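Sorting snack wrappers at the kitchen worktable: notes on the second month

Posted 4 Apr 2025 by Ward De Smet
Filed under: Household, Waste

In March I started keeping snack wrappers out of the general trash. The reason was a drop-off point run by Willems, a hardware store near my office, which takes flexible film packaging as long as it is free of food and free of paper. They ship it in sacks of 600 liters. I have no information on what happens to it after that and will not speculate here.

The first month went badly. I put everything into one bag under the sink, and at the end of the month the bag smelled of stale oil and had attracted ants. About a third of the contents had to be thrown out. The present method separates the work into stages and uses plastic bins on the table, one material per bin.

1. Collection

Wrappers go into a paper sack next to the pantry door. They are not folded or knotted. A knotted wrapper has to be opened again before it can be cleaned, and the knot usually tears along the seal.

2. Spreading out

Once a week the sack is emptied onto the wooden table. I leave space between the pieces so each one can be picked up without dragging its neighbor. Printed film slides easily over bare wood, and two wrappers lying on each other tend to move as one.

Chocolate chip packages make up most of any batch in this house. The film has a silver-white inside that shows at the torn edge, and crumbs collect in the folded end. Chip bags are larger but easier to empty.

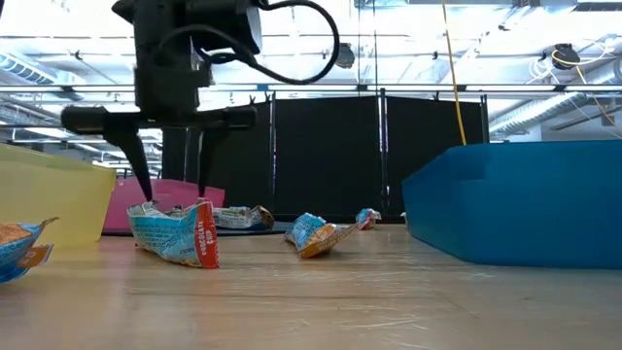
Chocolate chip wrapper, light blue with the orange-red end panel. 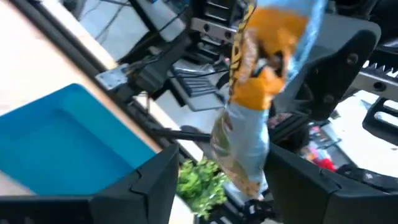
3. Emptying

Hold the wrapper by one top corner, opening down, and shake it over a tray. Two or three short shakes remove more than one long one. For folded ends, run a thumb along the inside of the crease first. Do not cut the package open. Small offcuts are rejected at the drop-off and they are tedious to pick off the floor.

Greasy film gets a wipe with a dry cloth. I tried rinsing. Drying took 14 hours on a rack and the result was no better for this purpose.

4. Sorting

The categories I use are:

Metallized film (silver inside)
Plain clear or printed film
Rejects: paper-backed film, anything with food stuck to it

The bins are low enough to reach into while seated. Labels are on masking tape, since the categories have already changed once. I had previously used Tandero stacking crates, but the open sides let small wrappers fall through.

5. Flattening and storage

Press each wrapper flat by hand and stack it under a board. Metallized film springs back within a minute if it was crumpled tightly, so the board stays on overnight. A stack of 25 comes out at almost the thickness of a paperback. Stacks go into a Foner zip bag, which I reuse.

Open items

The paper sack at the pantry door needs a lid. I also want to weigh a full month of film on the kitchen scale, starting with the next batch. A reader of the previous post asked whether coffee bags can go in with the metallized film. Willems says no if there is a valve, and I have not found a clean way to remove one.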